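Review: the Tully two-arm bench kit, seen at the Vosto open day

Posted Jan 27, 2018

I've been eyeing off the Tully for my own garage for ages, so when Vosto opened their workshop for the arvo I was first through the gate (well, second, some bloke with a pram beat me). You book online, you get a sticker and a cuppa, and then you stand as close to the arms as they'll let you. Brilliant.

The job on show was crockery. Two arms, one table, a wire rack on the left and a bunch of mugs and cups in different colours to be shifted into it. Rigoberto Barrera ran our session and was very patient with me asking what everything cost. 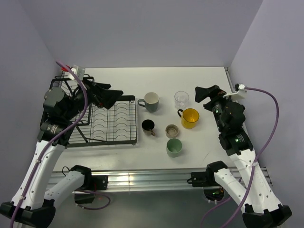 What I liked

The layout, mainly. Both arms clamp to a rail along the front edge, so the whole middle of the table stays free and you can see what's going on. The joints are quieter than my fridge. I also love that they hadn't picked easy cups! There's a clear glass in there, and a short tan thing more like a little bowl, and a green one with no handle I could see.

The grippers are better in person than in the brochure. The fingers are slim, and one has a rough grabby surface on it, which made me feel a lot calmer about anybody's good mugs. I did ask about a heavy stoneware stein and Rigoberto said to keep it under 70 per cent of the rated load, fair enough.

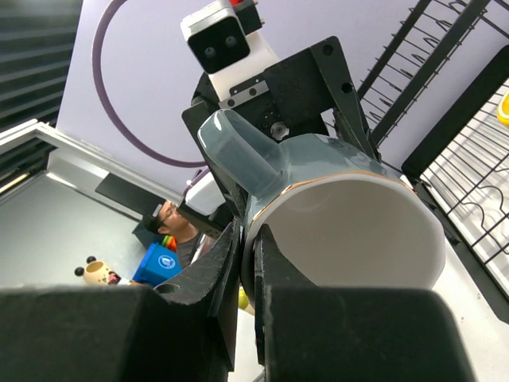
The blue-grey mug with the gold rim, my favourite of the lot, in the grip.

What I didn't

Cables. They're a gorgeous purple but they loop all over the place, and at $4000 for the pair of arms I'd want a proper tidy way to run them. The Grunmont kit I tried last winter was clunkier, but its wiring was much neater. Róisín Ó Néill, who was next to me and owns one, reckons you get used to it and that $15 of clips sorts most of it out.

The session also went too quickly for me. I'd have happily paid for a longer one with a go at the controls.

Would I buy it? Yep, once I've sold the old lathe. Four stars. Parking at Vosto is rubbish, so use the street behind.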